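Trollent HG-2 Handheld Gripper Kit
Linen and bedroom task recording for automated housekeeping lines

Overview

The HG-2 is a hand-held two-finger gripper for recording manual tasks that will later be transferred to an automated cell. An operator holds the tool by its pistol grip and carries out the task at normal height and reach. Each kit is issued under its own number and is checked out to one operator per shift.

The kit is supplied for soft goods: sheets, pillowcases, towels and small garments. It is not rated for glassware, sharp items or loads above the limit printed on the acceptance sheet.

What changes on the floor

At the Polák linen plant, folding and bed preparation were previously assigned by line. With the HG-2 in use, the same staff rotate between the line and a recording station. A recording block is 148 minutes, including breaks, and counts as line time for pay. Staff who record a task also review the first trial of the automated version and can reject it.

Janka Bednárik, shift lead at Polák, reports that the main adjustment was pace. "People slowed down when they picked up the tool. We took the piece target off the board for recording blocks, and the motions went back to normal."

Rejected trials are logged under the reviewer's name and returned to the integrator. Of 325 trials reviewed up to January, 161 were sent back, most of them for grasp position on folded edges.

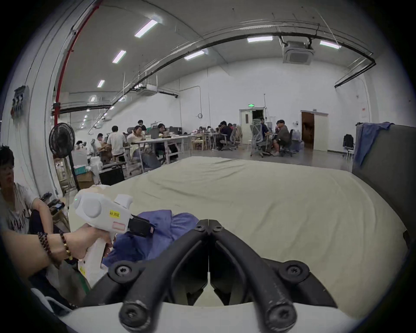 Station requirements

Each station needs a full-size work surface at bed height, clear access on at least one long side, and even overhead lighting. Direct sun on light-colored sheets should be avoided. Chairs for staff between blocks are the responsibility of the site.

Finger wear is expected – replace the finger set when the contact faces are no longer flat. Fingers are sold in pairs only. Do not mix an old finger with a new one, as closing alignment is set per pair.

Supplied with each kit

HG-2 tool with finger pair fitted
Spare finger pair
Charging dock and cable
Screwdriver for bracket and tip screws
Kit number label
Operator card, English or Slovak

Options

Plerka wrist support, left or right hand
Tretby transit case, holds 6 kits

Training

Operator training takes one shift and is given on site by Meifang Deng or Xiaoqing Luo. Reviewer training is separate and is booked through the plant.

Page revised September 2026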